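Week 7 handout: learning to put a ball in a tube, in simulation

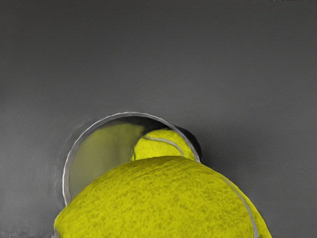
Why would anyone train a robot in simulation first, when the real one is sitting there in the lab?

Because failing is cheap in there. A simulated robot can drop the ball all night and all you've spent is a bit of electricity, whereas the real arm needs somebody standing next to it picking tennis balls up off the floor. You also get to know exactly where everything is at every moment, and you will never have that luxury on hardware.

Right, on to the notes. I've typed these up from what I said on Wednesday, plus a few bits I forgot to say, so the order wanders a little.

The task

Tennis balls, a round opening, get the ball in. The environment is called Waltis and it's the one you'll be using for the coursework. It looks like a toy and I thought it was one too, until I watched our first policy spend a whole training run shoving balls against the rim. The trouble is contact. While the ball is moving through free air, nearly any controller will do. Once it touches the edge of the tube, a tiny sideways error decides whether it slides in or gets pushed off to one side, and the learner has to find that out from pictures.

And it really is only pictures! The policy gets a single colour view and the joint angles. No ball position, no tube position. We keep those back for scoring.

The two methods we compared

The first is plain behaviour cloning. Lucienne Royer recorded 216 demonstrations by steering the simulated arm by hand, and we trained a network to copy what she did. The second, which we call Mudon in the lab (please don't ask about the names), starts from the same network and then lets it practise on its own, with a reward for getting the ball past the rim and a small penalty for pushing hard.

Each method was tested on 554 starts that it hadn't seen in training, with the tube shifted and tilted a bit each time. The same starts for both, so you can compare them one by one — do this in your own reports, please. Averages over different starts hide an awful lot.

What we found

Cloning was fine when the tube was near where it had been in the demonstrations and got worse quite quickly as it moved away. Mudon held up much better on the tilted cases. It was slower, though, and it had a habit of hovering just in front of the opening, as if it couldn't make up its mind. My guess is the force penalty was a touch too high and it had learned that doing nothing is safe. Siamak Rostami thinks it's a depth problem: with one view, a near ball can cover up part of the opening and part of whatever's already in it, so the policy can't tell how far there is left to go. We argued about this for most of February and I now think he's at least half right.

His test was a nice one. He kept the trained policy exactly as it was and moved the camera off to the side, where the ball hid less of the rim. That broke everything, of course, as the network had never seen that view. So he retrained from scratch with the new view, and the hovering got shorter. It didn't vanish. If you want a project, there's one sitting right there.

A word about how it looks

Waltis draws felt and shiny metal rather well, and people see the pictures and assume the physics must be just as good. Those are two separate bits of software. The ball can look lovely and still bounce like a brick. When you read a paper with pretty renders in it, go and find the section on friction and contact settings before you believe the results.

For the coursework

Start from the 22 starter episodes in the shared folder and get cloning to run end to end before you touch anything clever. Then pick one thing to change (camera position, ball size, force penalty, it's up to you) and leave everything else alone. Run 16 random seeds if your machine can stand it. Plot every seed, not only the mean. Keep the failed runs too, I'd like to see them.

If training crashes with a contact error, the ball has probably been started inside the wall of the tube. Nudge the starting position outwards and try again.

Reading for next week is the Qaisi notes, sections on reward design only. Skip the proofs unless you enjoy that sort of thing.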